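4.2 Dose labeling and the expectancy problem

Most reports on small, repeated doses of dried psilocybin mushroom rest on what people say they felt. We doubt that this is enough. Of the 2,000 members of the Pikita register invited in September, 397 returned a full diary, and those who answered were probably the ones with something good to report. Abreu's earlier reading of the Draston diaries took such entries at face value — a generous choice, given that the writers knew what they had swallowed. 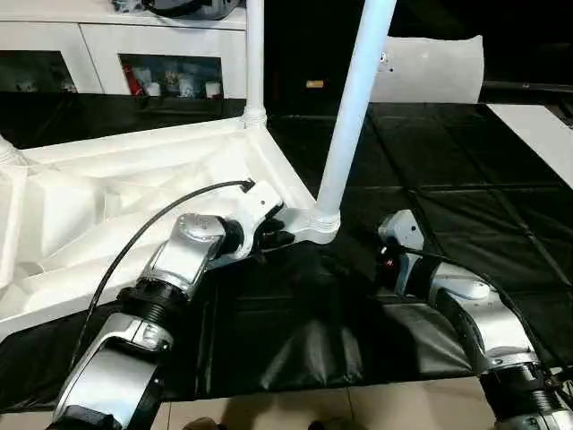 The second weakness is the material itself. Caps and stems from one flush can differ in psilocybin content, and drying and storage add to the spread. A label that says 200 mg tells us the weight of the powder and very little about the drug. The Cunha protocol treats the two as the same thing, and its dose-response curve should be read with that in mind.

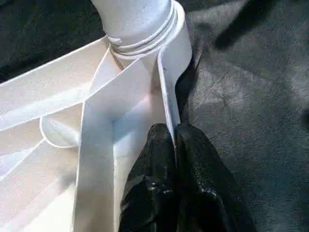

Figure 2. White gripper beside glossy black fabric.

Blinding fares no better. In the Havdale arm, participants guessed their capsule correctly often enough that we would not call the arm blinded at all. Mood scores followed the guess more closely than the content.
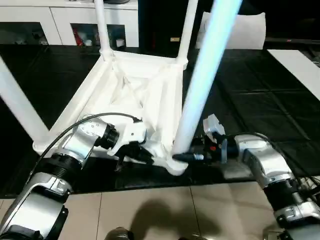

Mood scales also ask for a judgment that few people can make cleanly. We would put more trust in a plain task with a visible end state, scored by a rater who has not seen the dose sheet. A stool turned upside down on a black mat, legs in the air, is something two raters can agree on; "a lighter day than usual" is not. Whether small doses would move any such score remains open, and we would not bet on it.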